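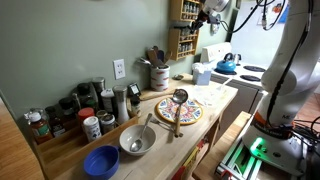

Our visit to the Clisero pottery, open day in October

We left Zarby by the early bus on Wednesday and arrived at the Clisero works a little before ten. The open day is held once a year, and visitors are taken through the building in small groups. Ours was the first one in English, so I was glad that the guide spoke slowly.

The tour begins in the clay store. The clay comes in blocks wrapped in plastic and must rest before it is used. In the next room two women were making bowls on the wheel. I had thought that everything would be done by machine, but only the flat plates are pressed. A thrower makes 60 bowls on a good day, we were told, and each one has to be trimmed the day after.

The glaze room was for me the best part. The blue glaze looks pale grey in the bucket, and one has to trust that the colour will come in the kiln. The speckles on the lighter bowls come from small grains of iron in the clay. I asked if they can decide where the speckles go, and the answer was no.

We could not go near the big kiln as it was being fired, but an older one stood open in the yard. It was built over 50 years ago and is now used for storing broken shelves.

In the painting room they showed us how a flower border is done with only one brush. Then we were allowed to try on a spoiled tile. My flower looked more like an onion, but they will fire it and send it to us.

The shop is at the end, as always. Seconds are sold at a lower price from wooden boxes on the floor, and it is worth looking through them with patience. The café next door, Westik, has good lentil soup and not enough chairs.

Some practical notes: the floors are uneven, so wear flat shoes. The tour takes 2 hours. There is no lift to the painting room. The last bus back leaves from the stop opposite the church, not from the gate where you got off.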